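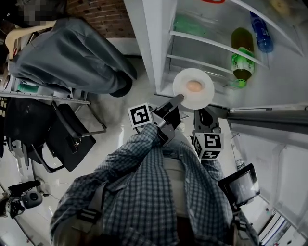 Fig. 1. One egg, one plate, shelf level. The bottles keep to the upper shelves.

Netcombe Home Management, Unit 2: The Refrigerator
Handout to accompany the December practical

Bring this sheet with you. Copies left on top of the fridge last term went behind the fridge, where they remain.

What we covered in the lecture
A refrigerator is a cupboard with opinions about temperature. The one at the back of a shelf is colder than the one at the front, so to speak, and the door is the warmest spot of all – a sad fact for everybody who keeps milk there. Set yours at or below 40°F and put a thermometer inside, as the dial only tells you what number the dial is on.

Loading order
Start with the shelves, then do the door. Tall bottles need a shelf with headroom, and you should find that shelf before you are holding three of them. Water, tea and condiments can live in the door if they fit. Raw meat goes at the bottom, in something with sides.

Eggs
Eggs belong on a shelf, in their carton. For the practical you will use a plate, one egg at a time, and you will learn a good deal about yourself. Points to watch:
The plate sits fully on the wires before you let go of it. A rim hanging over the edge will be marked down.
A round plate on a wire shelf slides more easily than you expect.
An egg on a flat plate will travel. Keep the plate level and don't hurry.
Last year's group got through 31 eggs. The Urban section, who meet after us and share our mop, got through 87 and would like it known that their floor slopes.

The door
Open it all the way before you start. A door left half open swings back at the elbow, usually the one attached to the egg. Check the door shelves while you're there. Empty ones are fine; you don't have to fill them just because the manufacturer gave you some. Coats and hats go on the rack by the brick wall, and long sleeves get buttoned at the cuff.

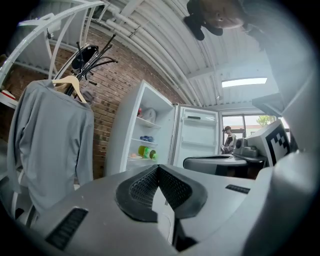 Before the practical
Read the Grosonow booklet, pages on shelf spacing only. The chapter on ice trays is long and you will not be tested on it.
Draw your own refrigerator at home, shelf by shelf, as it is today. Tidying it first is cheating, and we can tell.
Write down one thing in it that you can't identify. Please don't bring the thing.

Marking
Loading and door work count equally. The written part is a single page. Hand it in at the Dedasham office by 4 p.m., in the tray marked Unit 2.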